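Home Features Food Travel Subscribe

The Long Road Back From Flenholm

I've been eating my way through other people's holiday baking for years, and I still wasn't ready for Flenholm in February. The town holds 219 houses and (I swear) every one of them makes the same almond cookie, and every one of them makes it better than next door. I drove 63 miles for a bite of it and came home with four bags.

The secret is patience. You chill the dough overnight, you bake it low, and then you leave the cookies alone for a whole day – which I have never once managed!

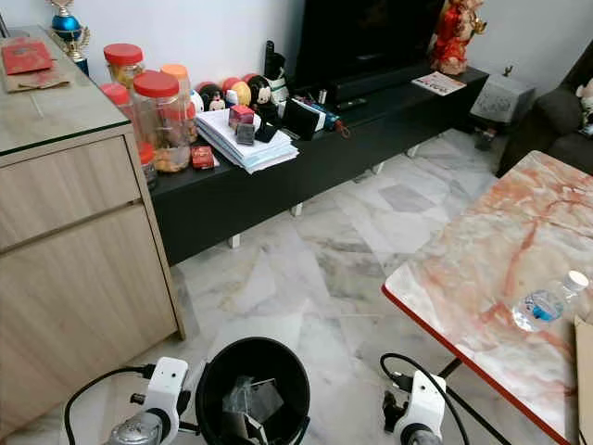
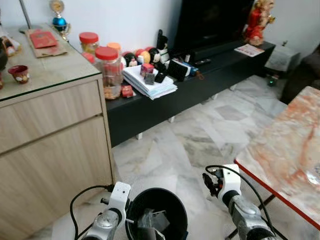
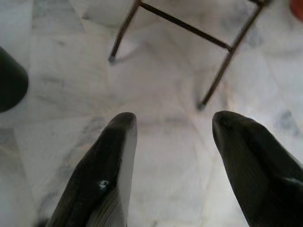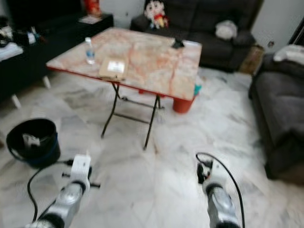 Storage is where the Flenholm bakers really fight. Half of them want tins, the other half want paper, and one bakery, Clotis, sells roughly 2,000 cookies a month out of old flour sacks. I'm a plastic jar person myself, the kind with a red lid like the tall one full of golden-brown cookies on the glass-topped cabinet, and mine stay crisp for two weeks. Add a sugar cube if your kitchen gets damp.

Comments

My grandmother used lard. Try it!

Tins forever, sorry.

Is Clotis open in the summer?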